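3.2 Sorting small electrical parts at the bench

Anyone who has kept a home workshop for more than a year or two knows the drawer we have in mind. It starts out as the place for spare switches, and then a connector block goes in because it came out of the same old project, and before long there is a power supply sitting on top of everything and the drawer will no longer close. We began this part of the study with a great deal of affection for that drawer, and with a simple question: when people finally tip it out on a table and decide to put it in order, how do they choose what belongs with what?

The literature on household sorting has mostly been concerned with clothing, paper and kitchen goods, where the categories are old and widely shared. Almost everyone agrees that socks go with socks. Small electrical parts are a different matter. A pushbutton can be grouped by what it does, by its size, by its color, by the project it was bought for, or by the plain fact that it is the sort of thing one is always looking for and would like to find again. Our earlier interviews in Ploltham, described in Section 2, suggested that people slide from one of these schemes to another in the course of a single evening, and that they are often quite unaware of having done so.

For the bench task we therefore kept the materials modest. Each set was made up of a handful of parts of the kind that turn up in any mixed drawer, among them switches, connector blocks, an enclosure box and a power supply, and it was spread over a plain brown tabletop between two shallow trays, one green and one blue (Figure 2). The trays carried no labels. We had tried labels in the Pagano pilot, and found that people read them so faithfully that we learned a good deal about our own categories and very little about anyone else's.
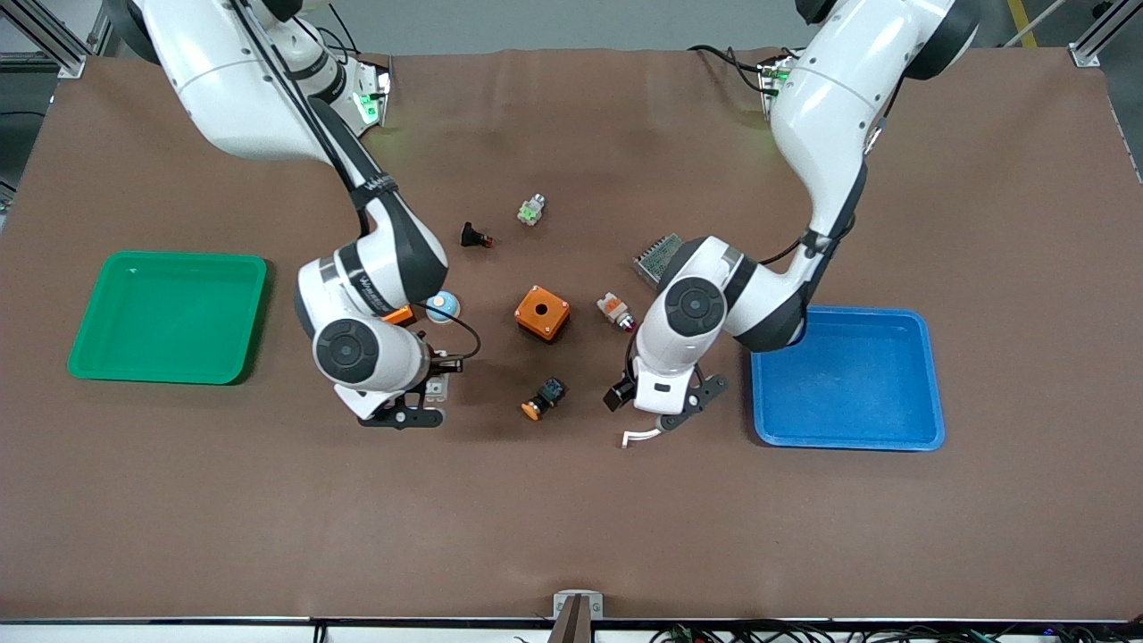
Figure 2. Bench layout for the sorting task, with the green and blue trays empty and the small parts lying between them.

The order in which parts are picked up deserves a little patience, as we have come to think it tells us more than the final contents of the trays. Across the 253 sorts in the Sasusitz set, the first part to be placed was usually a small one, and the larger pieces were left where they lay until a good share of the table had been cleared. We had expected the opposite. A big, heavy item takes up room and is easy to name, and it seemed natural to us that it would be dealt with early, the way one moves the armchair before sweeping the floor. Instead the larger parts seemed to serve as a sort of landmark, and the smaller ones were judged by whether they looked like company for them.

Color had a quieter influence than we feared. Bright orange parts did not drift toward one tray in particular, and in the follow-up conversations only 6 people mentioned color without being asked (one of them, to our delight, at great length). What did matter was whether a part looked finished. Things with a face or a button, which a person might someday press, tended to travel together, while terminals and other pieces meant to live out of sight inside a box went to the opposite side.

The parts that fit neither group were set down, picked up again and sometimes carried over to the other tray after all. We recorded these second thoughts as separate moves, following the Pekenano coding scheme, and we return to them in Section 3.3, where the same sets are sorted into 3 trays and the hesitations become a good deal longer.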